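Werkstatt-Tipps: Aufgaben mit dem Handgreifer vormachen - Textilien

Stand: 26. Juni 2020

Die folgenden Hinweise gelten für das Vorführen von Greifaufgaben mit dem handgeführten Zweifingergreifer. Wer fernsteuert, kann die Abschnitte zu Griffpunkt, Tempo und Ausschuss übernehmen. Der Abschnitt zur Handhaltung entfällt dann.

Vor der ersten Aufnahme
Greifer vollständig öffnen und schließen, 8 Mal hintereinander. Die Finger müssen ohne Ruck laufen. Hakt ein Gelenk, zuerst Fusseln aus dem Gestänge entfernen, erst danach schmieren. Öl hat auf Textilien nichts verloren, ein trockenes Gleitmittel reicht. Linse mit einem fusselfreien Tuch abwischen.

Licht
Am Arbeitsplatz sollten mindestens 600 Lux anliegen, gemessen auf Höhe des Stoffes. Dunkle Kleidungsstücke verlieren sonst in den Falten jede Zeichnung, und der Griffpunkt ist in der Auswertung nicht mehr zu bestimmen. Lampe seitlich stellen. Licht genau von oben löscht geprägte und gewebte Strukturen aus.

Griffpunkt
Bei zerknüllten Teilen eine Falte oder eine umgeschlagene Kante suchen und quer dazu greifen. Auf glatt liegendem Stoff rutschen die Finger ab oder nehmen die Unterlage mit. Liegt ein Teil auf einer dicken Decke, den Greifer flach ansetzen und nicht in den Flor drücken. Nach dem Schließen kurz warten, dann erst anheben. Wird die Decke mit angehoben, Griff lösen und neu ansetzen - die Korrektur darf in der Aufnahme bleiben, sofern sie zügig erfolgt.

Handhaltung und Tempo
Das Handgelenk bleibt ruhig, die Bewegung kommt aus Ellbogen und Schulter. Für Annäherung und Griff zusammen 2 Sekunden einplanen. Schneller vorgeführte Griffe lassen sich auf unserem Arm nicht sauber nachfahren. Die freie Hand bleibt außerhalb des Sichtfelds und hilft nicht nach, auch nicht beim Glätten.

Stapel und Reihenfolge
Farben mischen. Ein Stapel aus lauter dunklen Teilen liefert wenig brauchbares Material. Die Ausgangslage nach jedem Durchgang ändern: aufschütteln, fallen lassen, liegen lassen. Sorgfältig drapierte Haufen sehen einander zu ähnlich. Teile, die über den Rand hängen, gehören dazu und werden nicht zurückgeschoben.

Ausschuss
Verworfen wird ein Durchgang, wenn der Greifer die Unterlage hart trifft, wenn die Linse verdeckt war oder wenn die Aufgabe mittendrin gewechselt wurde. Fehlgriffe mit anschließender Korrektur werden gesondert abgelegt. Damian Urbańczyk hat im März den Bestand von 1.000 Vorführungen nach diesen Regeln durchgesehen; seine Ablagestruktur ist im Ordner Numodine hinterlegt und bitte beizubehalten.

Pflege
Nach der Arbeit mit flauschigen Stoffen die Gelenkbolzen abpinseln und die Fingerflächen mit einem leicht feuchten Tuch reinigen. Kein Lösungsmittel auf schwarzem Kunststoff. Greifer geöffnet lagern.

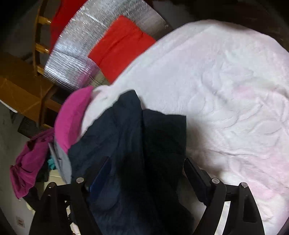

Griff an einem dunkelblauen Kleidungsstück auf weißer, geprägter Decke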